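Gronthorpe Home Support
Ticket 1579 – Oval side table, light yellow, surface marks and rocking
Status: Closed
Opened by: Emerson Lins
Assigned to: Paora Tamihana
Opened: 13/07/2020

Emerson Lins
I bought the oval table from your Plikville store and have two problems with it. There is a dull patch on the top near one end, and the table rocks when anything heavy is put down on it. The patch feels the same as the rest of the wood but looks cloudy when the light is low. I have wiped it with a damp cloth and with a dry one. No change.

The order number ends in 646. I don't have the receipt but I do have the card from the box.

Paora Tamihana
Thanks, the card is enough. I have found the order. A few questions before we look at a replacement top.

Which end is the patch on? Is it in the same place where something warm gets put down? Do you use a mat or coaster? And is the floor under it hard or carpeted?

Emerson Lins
The patch is at the end where the white appliance goes. It gets put straight on the wood. We have one coaster and the water bottle usually gets it. The floor is hard tile, no rug.

Plates go straight on the table too, both the big blue one and the oval one with the green rim. The steel tray with the slots in it is for resting spoons. I keep beans and grains out in the divided tray with their scoop because I use them most days. Lunch was sliced meat with greens and a bit of ham.
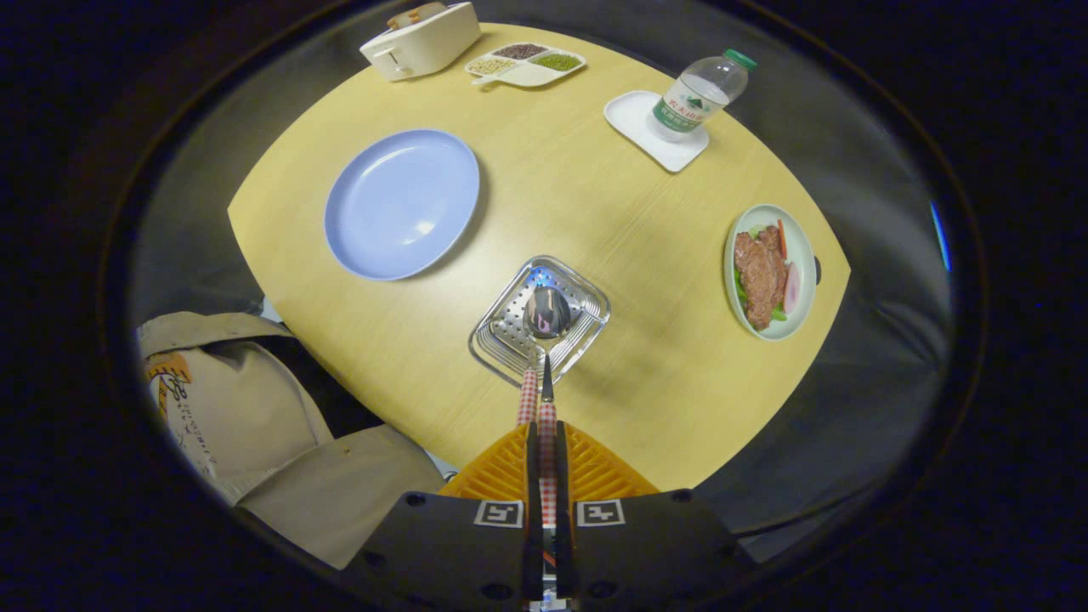
Paora Tamihana went through it the same afternoon and wrote back that a cloudy patch you can't feel is nearly always heat or moisture trapped under the finish, and that it can often be brought back without changing the top. His steps were:

1. Clear the end with the patch and leave it bare overnight.
2. Lay a dry cotton cloth over the patch. Use an iron on the lowest setting, no steam, and keep it moving for a few seconds at a time.
3. Lift the cloth and check. Stop as soon as the cloudiness starts to fade.
4. When the wood is cool, rub in a very small amount of Saber paste wax along the grain.

He also asked for the slotted tray to go on a mat. Water can drain through the slots and sit underneath where you don't see it.

For the rocking, turn the table over on a blanket and tighten the leg bolts with the 6 mm key from the box. Do them in a cross pattern, a bit at a time – if you tighten one all the way first, the others won't seat.

Emerson Lins
Did the iron twice. After the second go the patch was much fainter. I can still find it if I get down to table height, but I can't see it standing up. Waxed it this morning.

The bolts were loose on two legs. Tightened all of them and it still rocks a little, less than before.

Paora Tamihana
That last bit may be the tile. Turn the table a quarter and try it again. If the rocking changes, it's the floor. If it stays on the same leg, let me know and I'll send a felt pad set, part 334, from the Skarnuritz warehouse at no charge.

Emerson Lins
Turned it. Same leg. Please send the pads.

Paora Tamihana
Pads sent. One goes under the short leg, and you can peel off a layer if it's too thick. If the cloudy patch comes back before September, reply on this ticket and we will replace the top.

Emerson Lins
Pads arrived, one fitted, no more rocking. I bought a trivet for the other end and a mat for the spoon tray. You can close this.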